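Flowers on Three Sides: Living With a Large Print in a Small Space
Lauri Hirvonen
16th January

When our teacher at Trasta told us to choose a surface and stay with it for the whole term, most of my class went looking for something calm. There was a lot of plaster, a very nice slate floor, and one person did a whole report on the inside of a drawer (it was good, too, I read it twice). I had already fallen for the wallpaper. I had been walking by it for weeks with my bag on my shoulder and every single time I slowed down, so in the end I thought I might as well get a grade for it.

The paper goes around three sides of a white table. It is a botanical print on a white ground, drawn in fine black line and then filled in with soft color, mostly pink and gold with some lavender. The flowers are huge. My first notebook page just says "peonies as big as dinner plates???" and then a drawing of one that I will not be including. Between the big blooms there are white daisies, gray ferns and small yellow flowers that look to me like buttercups, and in among all of it there are tiger moths, which are the real reason I stayed with it.

What I wanted to find out

My question changed a few times. At the start I was asking whether a pattern that large could work in a space that small, and I had a feeling the answer would be no, because every decorating book my mother owns says so. By the middle of the term I was more interested in what the wallpaper does to whatever you set down in front of it. A white tabletop with that much going on behind it is a strange thing to look at. Your eye goes up to the walls and has a wander and then comes back down to the table as if it were sitting down after a walk.

So the report ended up in two halves. One is about the paper itself, how it is drawn and how it repeats. The other is about the table and the small colored things on it.

How I worked

I sat with a sketchbook and drew what I could, and I tried to match the colors at home with a box of Gencombe pencils, which have a lovely pink and a really hopeless yellow. For the peonies with gold petals I had to lay orange over the yellow and rub it with a tissue. I also wrote to a small print studio called Kovačević to ask how a drawing like this gets turned into a repeat, and a very kind person there wrote me two full pages by hand and put in a scrap of test paper with a thistle on it. I have taped it in the back of my folder and I would like it returned with the folder, please.

The last thing I did was ask people. I showed 35 students from other classes my colored sketch of the back wall for a few seconds, turned it face down, and asked what they remembered. I will come to that.

The pattern

It took me far too long to see the repeat. A big print hides it well, since you have to be far enough away to see a second copy of the same flower, and I kept getting close to look at the ink. What gave it away was a moth. On the back wall, high up, there is a tiger moth sitting on a pink peony, with light-and-black front wings and orange hindwings. Then near the top of the right wall there is another moth on another pink peony, and once I had seen the two of them together I began finding pairs all over the place. The big pink flower with its yellow-green middle, the gold one, the white daisy with the golden eye underneath.

I found five moths in the end. Two are on the back wall, one is low on the left wall, and two are on the right, though one of those is only partly showing at that wall's left edge and I missed it completely for the first week. I had four in my draft and had to go back and change every page.

The letter from Kovačević explained that a good designer will put the most noticeable thing in the repeat a little off from where you would expect it, so that it doesn't line up in a row like buttons. I think you can feel that. The moths seem scattered, even after you know they are not.

The other thing I came to love is the gray. If you cover the ferns with your thumb (on a sketch, I mean) the whole thing turns sugary and flat. The ferns are doing quiet work back there, filling the gaps and letting the pink be pink. My own copy only started to look right once I stopped coloring and went over all the leaves with an ordinary writing pencil.

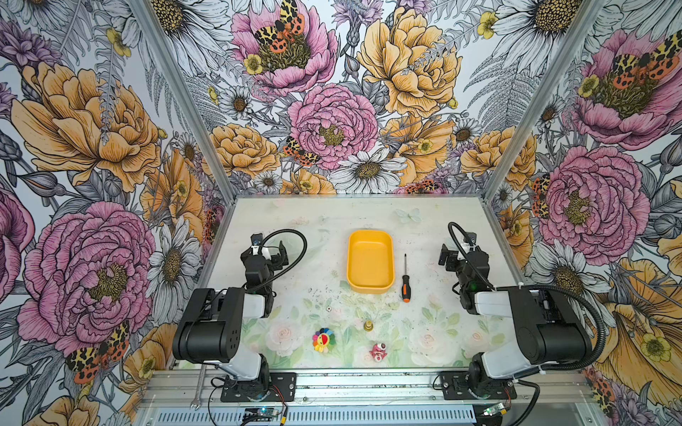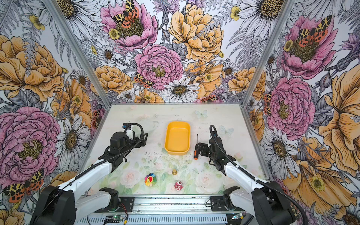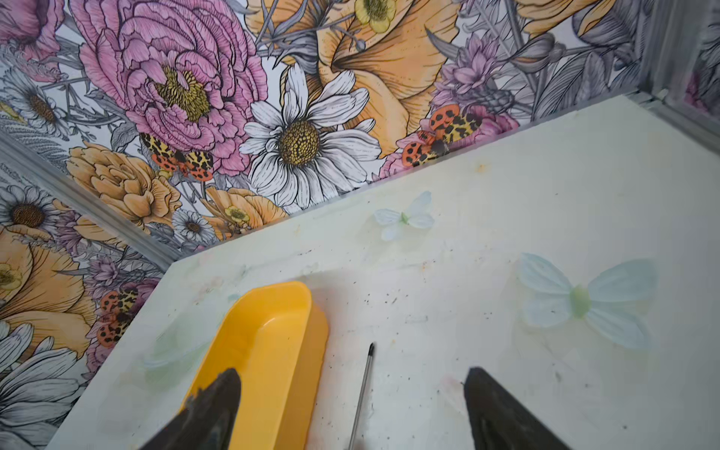
Figs. 1–3. The flowered walls and the white tabletop. The last figure shows the corner with the yellow tray and the two pale blue butterflies.

The table and the things on it

I had planned for this part to be short and it got away from me.

The tray is the loudest thing in the corner by a long way. It is long and shallow with rounded ends and a raised rim, plastic, and a very bright yellow, much brighter than any yellow in the paper. The golds on the wall are all a little peachy or soft, and the tray isn't soft in the least. You would think it would fight with the flowers, and I was all ready to write that it did, but I kept looking and I changed my mind. Having a strip of plain white between it and the wall helps a great deal. It reads almost like one of the daisy centers, pulled out long. Next to it lies a thin silver-gray rod with a small dark point, which I drew about ten times because a straight line is a real relief after all those petals.

And then there are the butterflies! One is smaller and sits back toward the wall, and the larger one is farther over to the right. Their wings are pale blue and you can very nearly see through them, and the bodies are a light minty green. The larger one has fine veins in the wings. They lie flat with their wings open, and against a white table they are so faint that they could be something the wallpaper had dropped.

I spent a long time on why they look so different from the moths. The moths are drawn with heavy contrast, black spots on orange and cream, so they hold their own in the middle of a crowd. The butterflies have hardly any contrast at all. I tried cutting two from pale blue tissue and sticking them onto my colored sketch of the wall with Garken paste, and they vanished. I could only find them again by feeling for the edges. On plain white card they came right back. A quiet thing wants a quiet place to be, I suppose, and the table gives them that.

I should also mention the surface itself, as we were asked to record wear. The top is off-white and it has been used. There are little dark specks and crumbs, some faint greenish and yellowish staining, a pale green smear to the left of the tray and a yellowish-orange spot near the back edge. I grew rather fond of these. They are the same family of colors as the print, and I put them in my drawing in the same pencils.

What people remembered

Of the 35 people I asked, nearly everyone said "pink flowers" first. Plenty said yellow flowers after that. Only 3 mentioned a moth, and one of those called it a leopard, which I wrote down anyway. When I told the others there were moths and turned the sketch back over, they all wanted to find them, and one group stayed through most of their lunch.

I didn't get around to testing the table half in the same way. I would like to do it in March if I can get the tissue ones to lie flat, as the paste made them curl.

Things I would do differently

I would start by standing farther back. I would buy a better yellow. I would also draw the left wall first, because I saved it for the end and was tired by then, and the big pink peony down there deserved more than I gave it. The daisy beside it came out well, though, and that is the drawing I have put on the cover.

Contact: Surface Studies, Trasta | © the author | Back to top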